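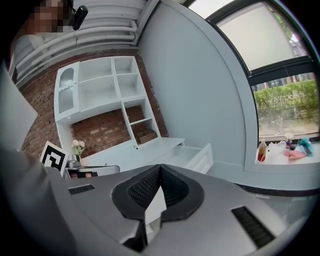

White cubbies on the brick wall, low cabinet underneath, windowsill to the right.

Cubby shelves, quick notes before I forget

Mostly empty cubbies right now and I want to keep it that way for a bit. Fill them all on day one and you'll be pulling it all out again by March. Ask me how I know.

Boxes go low. One cardboard box in a bottom corner cubby is plenty, heavy stuff in it, label facing out. Measure the opening before buying bins!! Cubbies come in different sizes on a unit like this and I once bought 11 matching baskets that fit exactly none of the small ones. Ended up giving them to Dinesh for his garage.

Brick wall: dust. So much dust. Brush the brick with a dry paintbrush top to bottom, THEN vacuum the shelf tops, then wipe. Other order = do it twice. Damp cloth on bare brick just makes mud.

Ribbed glass door - the grooves hold grease. Old soft toothbrush, warm water, drop of dish soap, go with the ribs and not across. Dry it right away or it streaks. I keep the ugly stuff behind that door, you only see blurry shapes through frosted anyway.

Drawers. Shut them. If a drawer keeps creeping open check that the cabinet is level front to back, a folded bit of card under the front feet fixed mine. If it sticks rub a candle stub along the runner (wood runners only, dont put wax on metal ones).

Pipes up by the ceiling: sock over a broom handle, rubber band, done in roughly 30 seconds a run. Do the pipes before the shelves obviously.

Windowsill. Worst spot in the room, everything lands there. Bottles, bags, cloths, a jar, whatever was in your hand. My rule is one tray and if it doesn't fit on the tray it goes in a cubby. Lids on tight. Anything that says keep out of sunlight comes off the sill, or at least pull teh blind down at midday. Roller blinds get a dry microfiber while they're all the way down, leave overnight before rolling back up if you had to use water.

Flowers in a small metal vase: change the water every other day, short stems, and put a coaster under it. Metal leaves a ring on white paint. Baking soda paste got most of mine off. Most.

Still to do: felt pads, hooks inside the tall door, find the other shelf pins. Ashwin says he has a bag of 26 somewhere.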